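Group pages > Manipulation > Meetings > Hand trials
Filed under: Minutes and actions

Hand controller comparison, second progress meeting

Chair: Sandro Greco
Present: controls, simulation and test leads
Apologies: purchasing

1. Minutes of the last meeting
Agreed, with one correction. Under item 3, "Modo" should read "Ilter". The Modo controller had no grip force limit set at that stage.

2. Controller runs
Both controllers have now been run on the cup stacking task in simulation, 1,000 attempts each, same start positions. Ilter completed 919. The Modo figure is withheld until the logging fault under item 3 is cleared. Most Ilter failures came at release, when the thumb opened later than the fingers and dragged the upper cup sideways. It was agreed that thumb timing be exposed as a separate parameter in both controllers.

3. Logging
Modo drops contact data when the control rate is raised. The test lead thinks the buffer is too small. To be rerun at the lower rate before any comparison is made.

4. Idle arm
Discussion of where the arm that is not stacking should wait. Pearce, the planner, currently leaves it close to the cups, and the clearance check is slow as a result. A retracted pose was proposed. The simulation lead objected that the handover task needs the arm near. Left open.

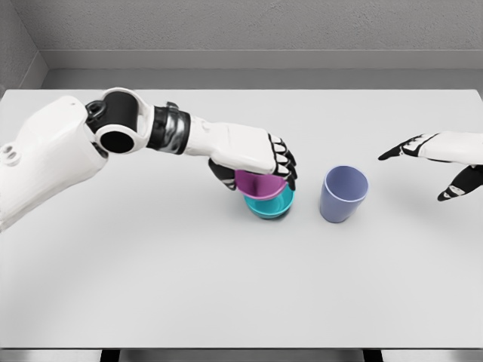 Simulation room, 2020-12-15

Sandro Greco referred to the render with the magenta cup in the left hand, on top of the teal one. The four fingers curl over the cup and the thumb is on the near side. The cup is tilted slightly. Tilt limit at release to be set at 2 degrees for both controllers. The right hand is open and clear of the lavender cup, one finger pointing towards it; this pose to be used as the test case for item 4.

5. Hardware
No physical trials before January. Purchasing to confirm the delivery date for the spare finger pads.

6. Actions
Thumb timing parameter: controls.
Modo rerun, 30 attempts first, then the full set: test.
Retracted pose, timing with and without: simulation.

7. Any other business
None.

Related pages
Ilter: parameter list
Modo: known faults
Pearce planner, clearance settings
Madness test bench booking sheet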